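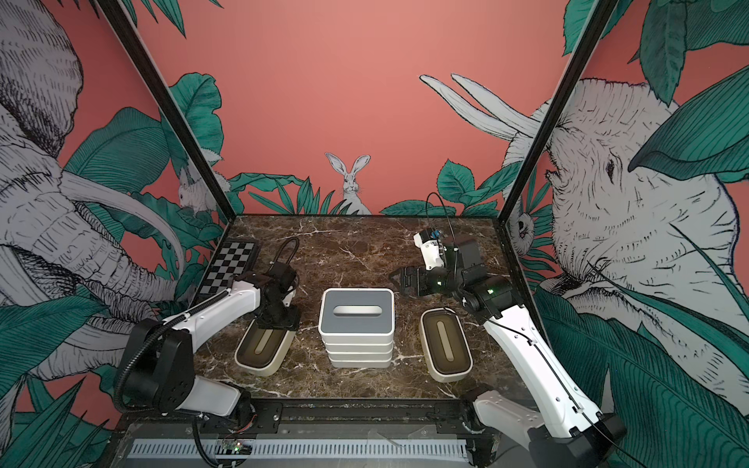

Monday, Grenach workroom, second pot of tea

Right, limewash. I promised I would write this up properly before I forgot what I had done, so here goes, and apologies to anyone reading it who only wants the recipe (it's near the bottom, skip down).

The Bresberg sample boards had a full weekend to dry and they have come up so much paler than I expected! When I brushed them out they were the colour of wet clay and I was quite worried, but this morning they are a lovely chalky putty with a bit of movement in them, the sort of wall you want to lean against with a book. I did 8 boards in all, half of them on bare plaster offcuts and half on board that had already had a coat of ordinary emulsion, and the difference is bigger than the paint people let on. The bare plaster drinks it up. The emulsioned ones went streaky by the second coat and one of them rubs off on my sleeve, which I discovered while wearing my good navy cardigan.

So: mineral primer on anything that has been painted before. I know I said we could get away without it at Hutchins, and I take it back.

The brush matters too. I started with the cheap wide one from the tin under the sink and it shed bristles all over board two (still in there, looking like eyelashes). The big oval block brush was far nicer, and once I stopped trying to be neat and did loose criss-cross strokes the clouding came out beautifully soft. Keep a wet edge, work from the top corner, and don't go back to fiddle with a patch once it has started to go dull. I fiddled on board five and it has a shiny scar. 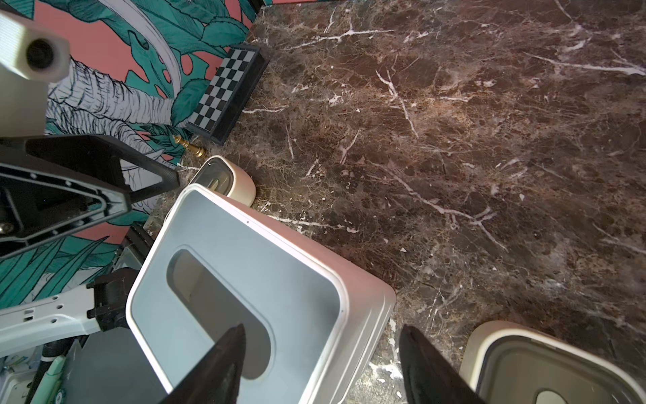

Now the colour for the Skornia dining room, where I keep going round in circles. The client loves the clay pink, and so do I, but on a whole room in north light it went rather sticking-plaster by teatime. What I would like to do is have one lively wall and let the limewash be the quiet one. The coral-pink paper with the big teal palm and monstera leaves, standing behind brown marble with white and tan veins, has talked me into it, and I think a warm off-white on the other walls would let that pink breathe. I've mixed a small pot with a pinch of raw umber and will brush it out tomorrow.

Recipe as it stands, so that I can repeat it: one part limewash base to one part water for the first coat, a little less water for the second. Pigment stirred into a jam jar of warm water first, then strained through an old pair of tights, then into the base. Leave it 30 minutes and stir again from the bottom. I skipped the straining on board three and got tiny orange freckles. Rather pretty, but not what anyone ordered.

To do: order more primer, brush out the umber mix on both surfaces, label the backs of the boards in pencil (the felt tip bled through on two), and wash that cardigan.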